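I've been putting off writing up the Clakavard cell for weeks, mostly because setting it up was so much slower than I'd planned and I didn't want to admit it. But January is nearly gone and I need the notes for myself anyway, so you get them too!

The job is cup stacking in simulation. One arm, one gripper, a round table, and a cup that has to go inside another cup. I took the room from the Plumer scene pack (I love that wood grain, sue me) and wrote the controller on top of Dakard, which I already knew from my last project.

First thing I had to fix was the tool offset. I had the gripper length down as a nice tidy number from my old setup, and it was wrong by 5 mm. Doesn't sound like much, does it? On a plain pick you'd never notice. When you're putting a base inside a rim it means the cups collide, the solver panics and everything goes flying. I spent 2 evenings blaming the friction settings before I checked it.

Then there was grip force. Too soft and the cup slid down through the fingers, too hard and it popped out like a watermelon seed. I ended up lowering the force, slowing the descent – really slowing it, it's painful to watch – and grabbing near the top so the fingers stay clear of the lower cup.

The overhead view needed redoing as well. I re-leveled it 3 times and there's still a small tilt in it.

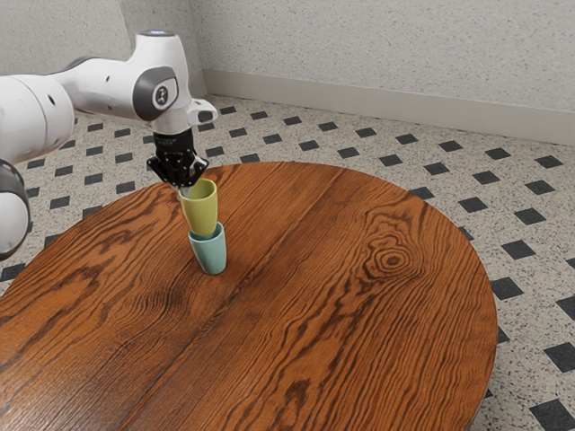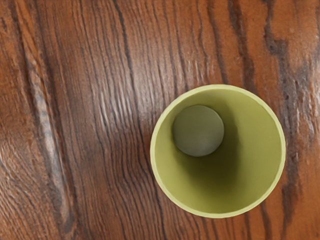
The controller finds the cup by fitting a circle, and for a long time it kept picking the bottom disc instead of the rim, so every grasp came out shifted to one side. I now throw out any circle under 61 pixels across and it behaves.

Next on the list is the Vukadinović planner, which I've had installed since fall and never switched on. I want to see if it'll let me speed up that last bit of the descent. I also need to put the tool offset in one file, because right now it lives in two and I've already changed one and forgotten the other.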